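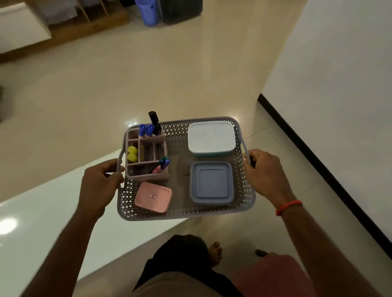
By the Plarance shop desk
Updated 30 Jan 2026

Clallgate Rolling Cart, three shelf

In stock. Ships flat from our Irkirwood warehouse.

Steel cart on wheels, narrow enough for the gap next to a fridge or the end of a desk. Three shelves, push handle on one end, raised lip all the way around each shelf. We've sold this one for years and it's still what we point people to first when they walk in asking for "something for the stuff that has no place." Pens, lunch containers, mail, chargers, glue. That stuff.

Total load is about 94 pounds, spread out. Spread out is the important part. Don't put it all on top and then call us when it leans.

What changed this year

New casters. The old hard ones were loud on tile and we heard about it a lot. The new ones have a softer tread, bigger diameter, and 2 of them lock. Locks are on the handle end now. Press down with your toe to lock, lift to release. They're stiff the first week or so.

Also the middle shelf moves. It used to be fixed. Now there are six positions, so you can drop it low and get tall bottles in, or run it high and keep flat trays under the top. You need to take the top shelf off to move it, sorry, still working on that.

Handle is the same. Finish is the same powder coat, same colors except the green, which is gone. When it's gone it's gone and it's gone. Please stop emailing about the green.

Shelves

Solid on the top, mesh on the lower pair. The solid top wipes clean with a damp cloth and dish soap. No scouring pads, they dull the coat. The mesh lets crumbs and dust through to the floor, good or bad depending how you feel about sweeping. If you keep small things loose on mesh they will fall through. Get a liner (see Accessories) or use baskets.

Baskets work better than liners for most people, in our opinion. One with handle openings at both ends is the easiest to lift off a shelf and carry to the table. Measure before you buy baskets though. The inside of the shelf is smaller than the outside, and every month we take back baskets that were mesured to the outside edge. 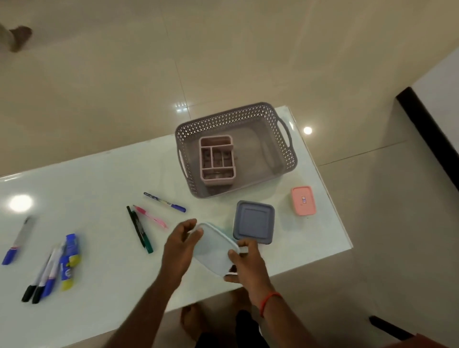 Putting it together

Takes one person, a Phillips screwdriver and some floor space. Hex key is in the bag.

Lay all four legs on the carton, not on the bare floor. Push the casters in until they click. Bottom shelf next, finger tight only. Then middle, then top. Stand it up, roll it back and forth a bit, let it settle, and tighten everything from the bottom up. If you tighten as you go the last shelf won't line up and you'll be undoing the whole thing.

Wobble after assembly is nearly always one caster not fully seated. Flip it over and lean on each one.

Missing a part? Look inside the handle tube first. The small bag slides up in there during shipping. Really, look. If it's not there, send the batch code off the carton and we mail the part, no charge, no return needed.

Who buys it

Tutors, a lot of them. Home offices. People with a kitchen table that has to be a desk until dinner and then go back to being a table. For that kind of house the cart does one job well — everything rolls out, everything gets used, everything rolls away. Works best if each person gets a shelf and sticks to it.

Daycares buy it too, but please note it is not rated as a changing station or a step. We had to add a sticker. It's under the handle.

We passed 3,580 of them out the door in August and the return rate is low. Most returns are about size. It's a narrow cart. If you want something to hold a microwave, look at the Aryee, our wide one with the butcher block top. Heavier, costs more, worth it if you need the width. The Aryee and the Clallgate use the same casters, so spares fit both, but the shelves do not swap and neither do the liners.

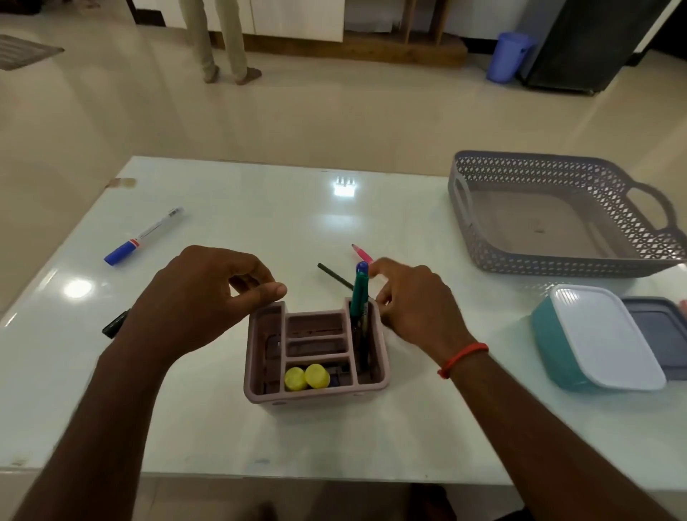 Liners are cut per model, so check the name on the packet before you open it. Opened liners can't come back.

Accessories

Shelf liner, clear, trims with scissors
Side hooks, slide over the lip, no tools
Cup holder, same fit as the hooks
Magnetic divider, top shelf only, won't grip the mesh
Spare caster, locking or plain, sold singly

Side hooks are for light things. Scissors, a hand towel, headphones. Not a backpack.

Care

Indoor use. Dry the joints if it gets wet, thats where rust starts. Hair winds around the casters, pull it out with tweezers a couple times a year. Touch-up paint is available for all current colors, ask at the counter or put a note on your order.

Shipping and returns

One carton. Orders in before noon usually leave the same day. Local pickup at Irkirwood is free, use the side door and have your order number ready. Unused carts can come back in the original carton, hardware bag included. Assembled carts, call first.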